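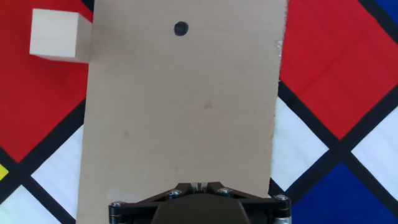

A reader in the packing trade writes that reused cardboard should be sorted by its edges first, as a ragged edge will never square up against a stop, however flat the sheet is.

Bukusholm workroom: boards, blocks and table covers
Updated 30 August 2018

The gallery covers the loose items kept for tabletop work at Bukusholm. Sheets are cut by hand from shipping cartons. Blocks come from Skuvwood in lots of 60 and are left unpainted. Frames and slatted tops are Conneely stock.

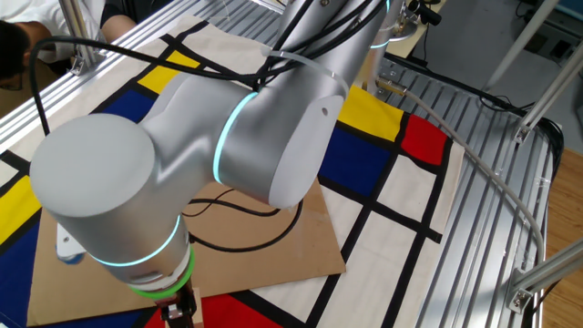 Table covers are ordered from Unditz by the roll and cut to leave part of the slatted top bare. A heavy weave stays flat without clips; a light one creeps toward the edge over a day's work. Plain covers were used until January. The grid print, with its black bands and blocks of yellow, blue and red, leaves plain brown cardboard easy to find on the table. It does make small stains on the cover harder to spot – check it at the window before washing.

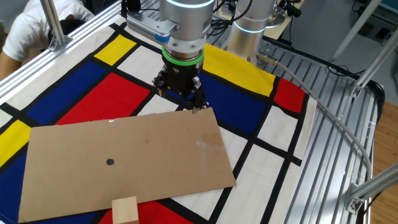 One reply to the last update asked whether a marked sheet could be turned over and used again, and suggested that marker ink shows through thin stock.

Sheets are marked on one side only. Board of 2 mm or more has shown no bleed so far. Scuffed sheets stay in use; creased ones go to recycling. Spare blocks are stored in the 2 bins under the window bench, sorted by size.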